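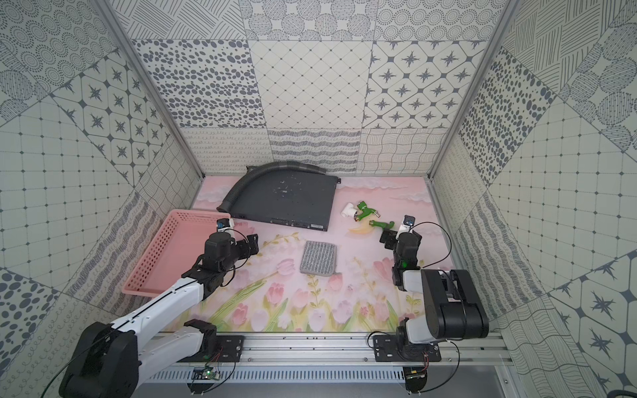
Sostthorpe, 2023-08-22

Home | Products | Trade | FAQ | Contact

Printed mats and wall panels: common questions

What are the mats made of?
A polyester face on a rubber backing. The pattern is printed into the face and does not peel.

Which floral patterns are stocked?
Tulip on pink is stocked at Dunbar. Other colours are printed to order.

Can a mat be cut to size?
Yes. Cut from the back with a sharp knife and a steel rule. Cut mats cannot be returned.

How should it be washed?
By hand, in cool water with mild soap. Dry flat. Do not use bleach.

Do the grey and white panels repeat?
Every 500 mm across and every 1000 mm down. Trim the top edge first and match downwards.

Will Clorka tape hold a panel on bare plaster?
Only if the plaster is sealed. Leave sealer for a full day before fixing.

How long do returns take?
Uncut goods are accepted for 33 days. Refunds go to the card used.

Who handles trade orders?
Renato Sarmiento at Volstead. Trade accounts start at 90 mats.

Share (4) | Comments (0)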